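Kumstead House Guide
Section 3: Cloths and small linens

3.1 Before you start

This section covers washing, drying, folding and storing the colored cloths used around the house. It replaces the sheet that used to be taped inside the laundry room door. That sheet was mostly copied from packaging, and a good deal of it didn't hold up once we tried it. 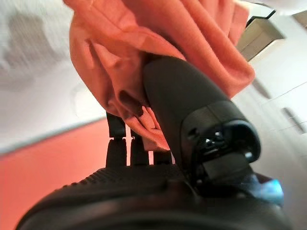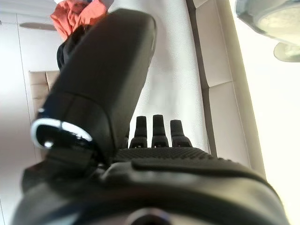 You will need:

- the cloths to be washed
- the Cendetti washer and dryer in the laundry room
- unscented liquid detergent (top shelf)
- a flat, clear, dry surface for folding
- the storage bin marked CLOTHS

You do not need fabric softener, color-lock sheets, dryer balls or the Mbwambo stain wand. There is a wand in the drawer if you want to try it. We tried it on coffee, cooking oil and tomato sauce, and could not tell the treated cloths from the ones that got a dab of dish soap.

Note: The orange cloths are for dusting and general wiping. The gray ones are for floors. Keep them separate in the hamper, in the wash and in the bin.

3.2 Sorting

1. Empty the hamper onto the laundry room counter.

2. Take out anything that isn't a cloth. Socks turn up often.

3. Separate the orange cloths from the gray ones.

4. Shake each cloth out over the sink or outdoors. Do this even if it looks clean.

5. Check for grease. If a cloth feels slick or has a dark patch that doesn't brush off, rub a drop of dish soap into the spot with your fingers and set the cloth aside until the washer is ready.

6. Check for solvent, furniture oil or paint thinner. Smell the cloth if you aren't sure.

CAUTION: Never put a cloth that has soaked up oil-based finish, paint thinner or furniture oil in the washer or dryer. Do not leave it balled up in the hamper either. Oily cloths can heat up and catch fire on their own. Spread it flat outdoors, away from the building, and follow the disposal instructions on the product's container.

Note on the label: Cetdale prints "naturally releases dirt" on the cloth packaging. We have not seen this happen. Dirt comes out when the cloths are shaken, washed and rinsed, the same as with any other cloth.

3.3 Washing

1. Check that the drum is empty. Reach in and feel along the top of the drum as well as the bottom, where wet cloths tend to stick.

2. Load the cloths one at a time, opened out. Cloths that go in as a wad come out as a wad, with the middle barely rinsed.

3. Stop when the drum is half full. The Cendetti booklet shows a drum packed to the top with towels and calls this a normal load. Try it once if you like. You will be running the same load again.

4. Measure the detergent. Fill the cap to line 2 for orange cloths and to line 3 for gray. The detergent bottle recommends more than this, but the bottle is written by the people who sell the next bottle.

5. Select WARM and NORMAL. Leave EXTRA RINSE on.

6. Close the door and press START. If the door light blinks, open the door, push any loose corner of cloth back behind the rubber seal, and close it again.

Do not use the QUICK setting for gray cloths. It may be enough for a few dusty orange ones, but we have had mixed results and would not count on it.

The ECO setting takes much longer than NORMAL. The panel shows a green leaf while it runs. Whether it saves anything on a load this small, we have no way to check, and the booklet doesn't give a figure.

New cloths: Wash a new pack alone the first time. The orange dye runs. The packaging says "colorfast," and the pale pink dish towels on the bottom shelf used to be white.

3.4 Drying

You can dry the cloths on the rack or in the machine. The rack is gentler and costs nothing. It also depends on the weather, and in June, when the laundry room is damp all day, a cloth left on the rack overnight can still be clammy in the morning.

To dry on the rack:

1. Open the rack fully and push down on the center brace until it clicks. If it doesn't click, lift the rack slightly and push again.

2. Snap each cloth once by its top corners to pull out the worst of the creases.

3. Hang it over a bar with even lengths on both sides. Leave a gap before the next one.

4. Open the window or switch on the fan.

5. Before taking a cloth down, pinch the hem. The hem dries last, and a cloth that feels dry in the middle may not be ready.

To dry in the machine:

1. Clean the lint screen. Do this every time, including when the light says it's clear. The light is not reliable.

2. Load the cloths loose.

3. Turn the dial to LOW and press the program button until the panel shows 32. That is a program number and has nothing to do with minutes or temperature. The booklet never explains this.

4. Press START.

5. Take the cloths out as soon as the drum stops. Left in a warm heap, they set into hard creases that make folding a chore.

CAUTION: Do not use HIGH. A new cloth measures 13 inches on each side. After a spell on HIGH it won't, and it won't be square anymore either. A shrunken cloth still wipes perfectly well, but it can't be folded to match the others.

About the SENSOR DRY setting: This is supposed to stop the drum when the load is dry. It seems to work with heavy towels. With a small load of thin cloths it either quits early or runs on long after they're done. Use program 32 and check by hand.

3.5 Folding

A cloth that has been bunched up has no obvious top or bottom, and most of the trouble in folding comes from starting before you have found the edges. Take a moment over steps 1 to 3 and the rest goes quickly.

1. Pick up the cloth anywhere and let it hang. Look for the lowest point. It is usually a corner.

2. Take hold of that corner with your free hand and let go of the first grip.

3. Run your fingers along the hem from the corner you're holding until you reach the next one. Hold one corner in each hand. If you end up with the cloth twisted, you have picked opposite corners. Drop one and follow the hem again.

4. Lay the cloth on the table and smooth it from the middle outward with the flat of your hand. Pressing hard doesn't help. A crease that won't lie down under a light pass won't lie down under a heavy one.

5. Bring the far edge to the near edge and match the corners. Small mismatches are fine. The hems are not sewn straight to begin with, whatever "precision finished" is meant to say.

6. Fold once more, left to right.

7. Turn the cloth so that the closed fold faces you.

8. Place it on the stack and pat it down once.

You may have seen a method for folding in the air, with a flick and a tuck, that is said to take a second or so per cloth. Some people can do it. We found it produced a pile of loosely rolled cloths that had to be laid out and folded again. If it works for you, go ahead, as long as the result fits the bin.

The Cetdale folding card: Each pack includes a stiff plastic card to fold around. It makes a tidy first fold and then gets in the way of the second. It also slides off the table. We keep one in the drawer and don't use it.

3.6 Putting away

1. Check that the bin is dry. Wipe it if it isn't, and wait.

2. Stand the folded cloths on end with the closed folds up, orange on the left and gray on the right.

3. Leave enough room to get your fingers in. A tightly packed bin looks good until somebody pulls out a cloth and takes its neighbors along.

4. Put older cloths at the front.

5. Set the lid on loosely. Do not press it shut. The lid is advertised as airtight, and if that's true it is a poor idea for anything that might be slightly damp.

We don't recommend the scented inserts sold for this bin. They cover up a musty smell for a few days while the cause stays where it was.

3.7 Problems

Cloths smell musty after washing.
They sat wet too long, or the load was too big. Wash again with the drum half full and dry right away. If the smell is still there, run the washer empty on HOT and wipe the door seal. Vinegar in the rinse is often suggested. We noticed no difference, and the Cendetti booklet warns against it.

Cloths leave streaks on glass.
Too much detergent, or softener has gotten into the load. Wash again with no detergent at all. If streaks remain, the cloth is probably worn. Move it to the floor pile.

Cloths leave lint.
Check whether a bath towel went in with them. New cloths also shed, in spite of the words "lint free" on the front of the pack. It settles down after several washes.

Orange has faded to peach.
This is normal and doesn't affect use. Don't buy the color restorer.

Hem is coming undone.
Trim the loose thread. Don't pull it. If the hem opens further, stitch it or retire the cloth.

Stack leans over in the bin.
Usually a shrunken cloth near the bottom or one that was folded the other way. Find it and refold it, or take it out.

3.8 When to replace

The pack says to replace cloths every season. We see no reason to go by the calendar. Replace a cloth when it has a hole you can put a finger through, when it pushes water around without picking it up, or when it smells after a proper wash and a full dry. Faded, stained or slightly crooked cloths stay in use.

Spare packs are on the shelf above the dryer. When you open the last one, write CLOTHS on the shopping list by the door.

Continue to Section 4, Bedding.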